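Driline update adds Keltum map and reworks spawns

24/11/2025

Driline, the team shooter from Jendodbridge, has a new multiplayer map. Keltum went live with the latest update on PC and consoles and is free for everyone who owns the game. The update also changes how spawns work in Control matches and fixes a long list of bugs on older maps.

Keltum is set in a river port in late fall. It is a small to medium map built on 3 lanes, with the customs yard on the north side, the fish market in the middle and a row of brick apartments along the south bank. Attackers start by the ferry ramp, and defenders start behind the tram depot. The river can be crossed on foot at two points, and both are exposed to fire from the depot roof.

Most of the fighting in the test build took place in the market. The stalls block sightlines at head height, so shotguns and submachine guns do well there. Snipers will get more use out of the customs yard, where the crane platform looks down the full length of the north lane. The platform has one ladder and no back exit.

"We wanted a map where you could lose the middle and still win," said Kaede Aoki, lead level designer at Jendodbridge. "On Gunnlaugsson, whoever holds the bridge usually takes the match. Keltum gives you a way around, but it's slow, and people can hear you coming on the gravel."

Gunnlaugsson, one of the launch maps, has been taken out of the ranked playlist for now. It is still available in casual and private matches. Aoki said the team is moving the bridge cover and cutting one of the two upper windows in the mill, and that the map will return to ranked when that work is finished.

The apartments are the part of Keltum that changed most during development. Early versions had open doors on every floor, and testers complained that they were being shot from rooms they had just cleared. The stairwells are now the only way between floors, apart from a hole in the ceiling of the laundry room. Furnished rooms on the second floor have beds, wardrobes and clothes left behind by the people who lived there.
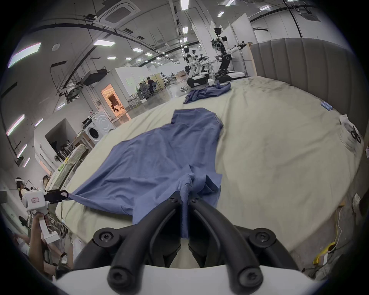

A blue shirt laid out on a bed with a pale beige sheet.

Spawns in Control have been reworked on all maps. Until now, the game picked a spawn point based only on how far it was from the nearest enemy. It now also checks whether an enemy has a clear view of the point, and it will hold a player for up to 3 seconds if every point is in view. Jendodbridge said this should cut down on players being shot as soon as they appear, a complaint that has been common on the forums since the game came out in July.

Noel Tiongson, who captains a six-player ranked team and took part in the closed test, said the new spawns feel better but take some getting used to. "You used to be able to guess where they'd come from," he said. "Now you have to leave someone watching the back — at least on the bigger maps." He said the hold timer was barely noticeable in the matches he played.

Weapon changes in this update are minor. The standard carbine has slightly more recoil after the sixth shot, and smoke grenades last a little longer. The breaching charge no longer damages teammates through walls. Two attachments that were listed in the menu but did nothing have been removed, and players who bought them will get their credits back the next time they log in.

The patch notes list 37 bug fixes. Among them are a gap in the tram depot fence on the training version of Keltum, a scoreboard that showed the wrong team after a side switch, and a crash that could happen when leaving a private match during the loading screen. Footsteps on metal stairs should now be heard at the correct distance.

A Keltum-only playlist will run for the first week, with double experience for completed matches. After that the map joins the regular rotation, and it will be added to ranked at the start of the next season. Private lobbies can use it right away in every mode except Convoy. Producer Rin Onishi said a Convoy version is planned but did not give a date.

Players on PC should restart the launcher if the update does not show up. On consoles it downloads automatically when the game is started.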